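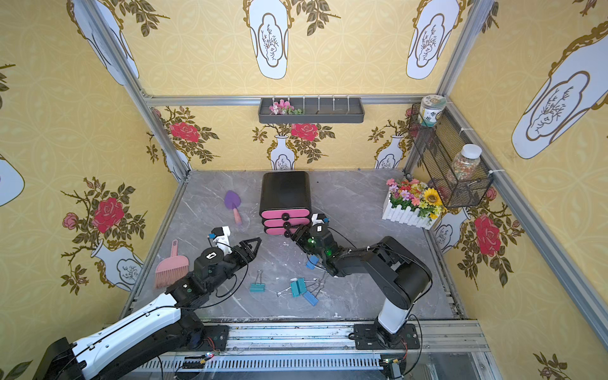 Ticket: right arm lags behind the plan when pulling drawers (Stiken bridge, Brelport planner)

Status: open, workaround in place

Hi all, me again! I've been on this since Monday and could do with fresh eyes. The right arm gets to the knobs fine, but as soon as the pull starts the commanded pose runs ahead of the measured one, and then Brelport decides we've hit something and stops the lot. The left arm isn't doing anything during this, it just holds its pose, so I don't think it's the two-arm lock again.

What I've tried so far:

Restarted the bridge. Same fault.

Dropped the pull speed in the config. It stops later in the move, but it still stops.

Logged both clocks. The joint loop is at 1,000 Hz as it should be, but the wrist camera stamps are 112 ms behind it (!!) and the planner trusts them.

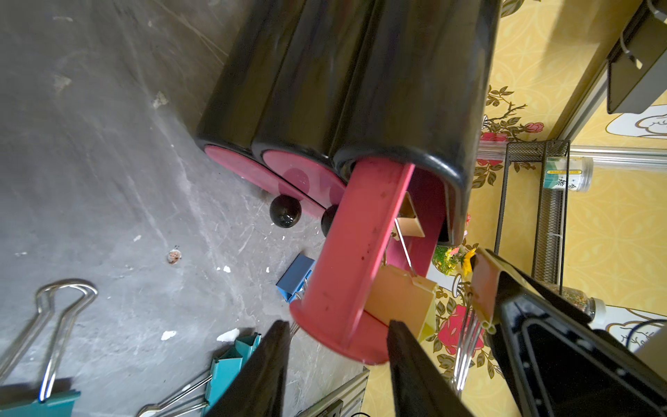
The collision check was my next suspect, so I went through how it builds its keep-out shapes. It takes anything near the fingers that isn't tagged as the target and puts a box round it. With the pink part sliding out of the black body and a little cardboard tray hanging inside it, I can well believe the tray gets a box of its own, right next to the fingers. I've added it to the target group for now.

With that and a fixed offset on the camera stamps, I got 10 pulls with 2 stops, both in the same spot. Could someone on the Stiken side tell me where the stamp is set, driver or bridge? I'll leave the offset in until I hear back.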